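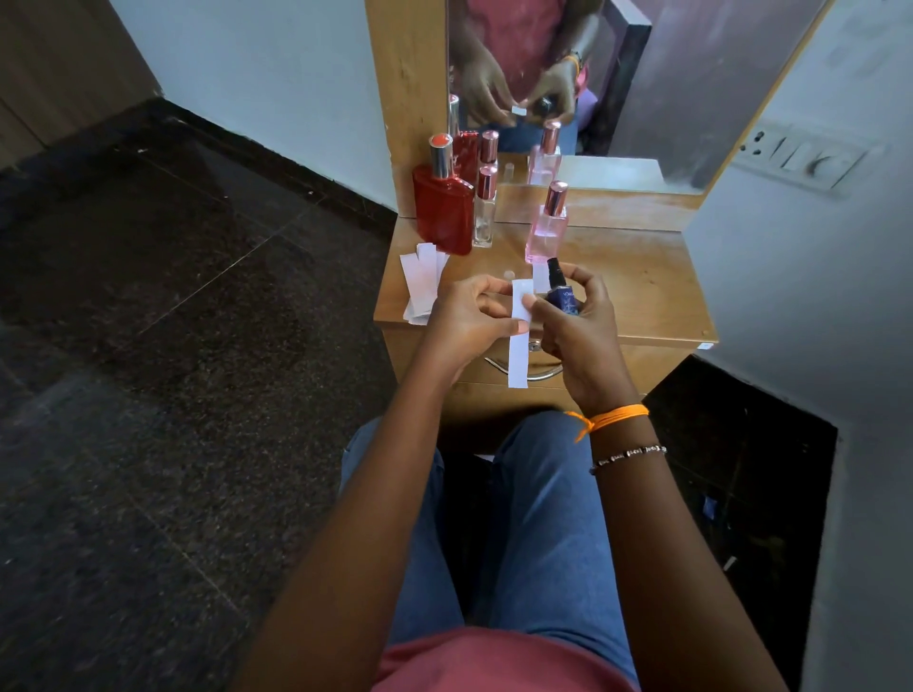 A paper strip, a blue bottle and a dressing table.

My sister-in-law gave me a bottle of perfume in December, and before I had the cellophane off I did what I now do with everything, up to and including soup. I looked up the reviews. There were 2,677 of them. The average was 4.1 stars, and I felt a small drop in my chest, the kind you get when a doctor says "hm."

I had not smelled it yet. I want to be clear about the order of events. I was holding a present from someone who has known me for most of my adult life, and I was taking the word of strangers, one of whom had given it two stars for arriving on a Friday.

I would like to make a case against the star rating, or at least against the way I have been using it, and I make it as an addict. I have rated a bridge. I have rated a parking garage (three stars, tight ramp). I once spent a whole lunch hour reading opinions of a doormat sold by a firm called Zenitz, and at the end of the hour I had no doormat and a cold sandwich. The doormat was said to "run small."

The trouble starts with the number itself. Five stars used to mean wonderful. Now it means that nothing went wrong. The man who drives you to the airport without hitting anything gets five, because four might cost him his job, and so the whole scale has been squashed up into the top inch, where we squint at the gap between 4.3 and 4.6 as if it were the gap between veal and cat food. When I bought my Orby kettle I turned down a 4.4 for a 4.7. The 4.7 screams. I mean that it boils with a noise like a goat in a stairwell, and I have gone back through the reviews and found the noise mentioned, fondly, as "a helpful alert."

Then there is the matter of who is writing. I don't review things when I am content. When I am content I am lying down. I review when I am furious or when I have been emailed four times and begged, and I assume other people are built the same way. What you get is a crowd made up of the enraged and the worn down, and we have handed them the keys to dinner.

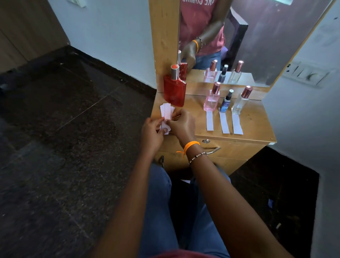 Testing strips, being sorted over the dressing table.

Perfume is where the system falls apart completely, and I'm grateful to my sister-in-law for that if for nothing else. You can't average a smell. One reviewer of my bottle got "rain on a church." Another got "the inside of a bus." A third wrote 300 words on her divorce and gave it five stars. I read them all, and I knew less about the perfume than I had when it was a box.

I put some on in the end. It smelled good to me. It smelled a bit like my grandmother's coat closet, where I used to hide during parties, and I would not have found that in the reviews if there had been a million of them, none of the reviewers having been in the closet.

People will say that reviews save us from bad purchases, and they do. I would not buy a car seat or a ladder without reading up, and I'd think less of you if you did. A ladder has a right answer. My complaint is with the rest of life, the part where the worst outcome is a dull lunch. We used to have dull lunches all the time. My parents walked into restaurants because they were hungry and the restaurant was there. Sometimes it was terrible, and then they had a story about it, and they told that story for 36 years. I have eaten at nothing below 4.5 since I got a phone that could tell me, and I can't recall a single meal.
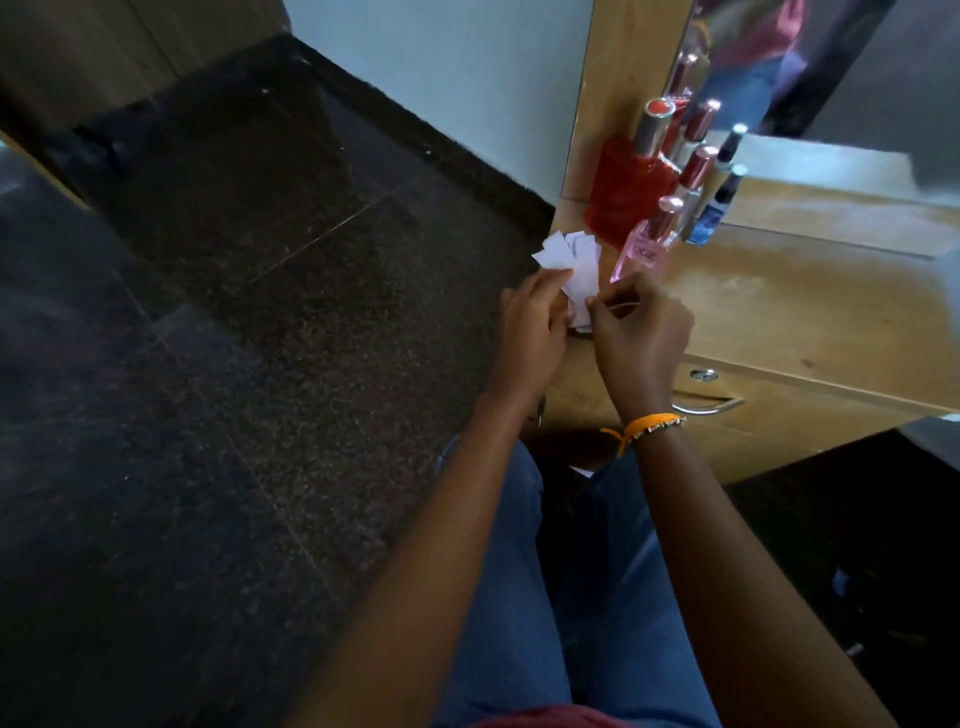 So I have been running a modest program of ignorance. Last month I went into a place called Ravn without looking it up. It had no menu in the window and a bell on the door. I had a fish pie and it was fine. The crust was a little wet. I sat there with my hand on my pocket like a man who has quit smoking, and I got through dessert.

I also bought a lamp from a shop called Sellar on the sole grounds that I liked it. My husband asked whether it was a good one. I said I didn't know, and he went off and looked. It has 960 reviews, and he has been told not to repeat what they say, but he has started switching it off very gently.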